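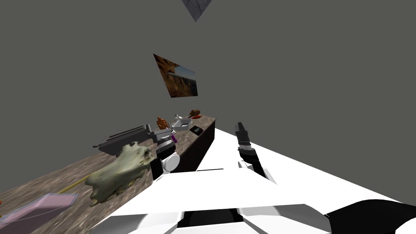
Is it worth renting a kayak before you buy one? For me it was, because two cheap rentals talked me out of the boat I thought I wanted.

I had my heart set on a long skinny touring kayak, the kind that goes straight as a pencil. So in June I drove up to Wavthorpe, where the outfitter by the boat ramp lets you take one out for the morning, and oh my goodness, my hips! I'm 58 and I do not fold like I used to. Getting in was fine. Getting out took me two tries and a lot of muttering, with a family of ducks looking on.

The second time I rented a wider sit-on-top and paddled to the Grurnberg side of the lake and back (roughly 9 miles, with a long stop for my sandwich). It was slower, sure, and the wind pushed me around in the open part - but I got out to stretch whenever I felt like it, and I came home happy instead of sore.

So that's what I'm shopping for now. My limit is $1,000 and that has to cover a decent paddle too, since the one I have is held together with tape. I've been going back and forth on a used boat in Boltberg that comes with a seat I really like. The owner says it has a few scratches on the hull. Mine would have those by the end of the first week anyway!

Still need to measure the roof rack before I call.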